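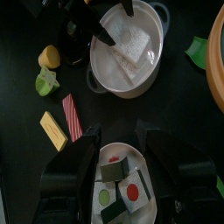 Leave the Old Finish Alone

Dealers keep refinishing antique clocks before they sell them, and I think it's a mistake. Last October I looked at two wall clocks at the Awasthi saleroom. One had its old shellac, worn thin near the door. The other had been stripped and sprayed. It was shiny, and it cost more.

Renu Mittal, who repairs movements, told me buyers ask for shine. Maybe they do — but a stripped case can't be put back. Clean it, wax it, fix the loose veneer. Then sell it with the wear showing and say so on the tag. I would pay extra for that.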